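Workshop tips: sharing the bench with automation
Posted 30 August 2024 by the Jodemness workshop page

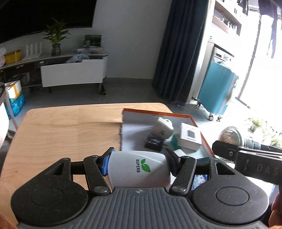
Will a gripper take over the sorting and packing on our bench?
It takes over the repeat grabs, and the people who used to do them end up setting up, checking and fixing the odd ones. Our packing corner at Jodemness changed over last November and I still get excited talking about it!

Tips we've picked up so far:

Put mixed small goods in a shallow tray. A deep bin hides half of what's in it, and fingers (yours or a machine's) have to dig. Low sides win every time.

Practise on rounded containers first. Boxes are easy. A smooth, glossy tub will roll or slide if you squeeze it off-centre, so close on it slowly and lift only when both fingertips are sitting flat. Once you've got the hang of tubs, the rest of the tray feels like a holiday.

Leave labels facing out where you can. The person checking at the end will thank you, and so will the scanner.

Wipe the fingertip pads at the start of a shift and again after lunch. Damp cloth, no solvent. We learned that one after ruining a set of Solard pads, and the new ones took 16 days to arrive.

Dust the housings while you're at it – black plastic shows everything.

Swap jobs every 2 hours. Holding a gripper uses different muscles from packing by hand, and sore wrists were our most common grumble in the first month. We tape the roster to the Rarker cabinet so it can't get buried.

Keep a drop log. Just a scrap of paper: what fell, which way up it was, who was on. Ours went up to 2338 picks before we started a fresh sheet, and the old one is full of little notes about slippery lids that we still go back to.

Ask the people doing the job before you move anything. Our best layout came from the night crew, who wanted the tray on the right and the middle of the table kept clear. It cost nothing and everyone stopped reaching across each other.

Next time: cable ties, and what to do with the old Hegedűs trolleys (I have ideas – lots of them).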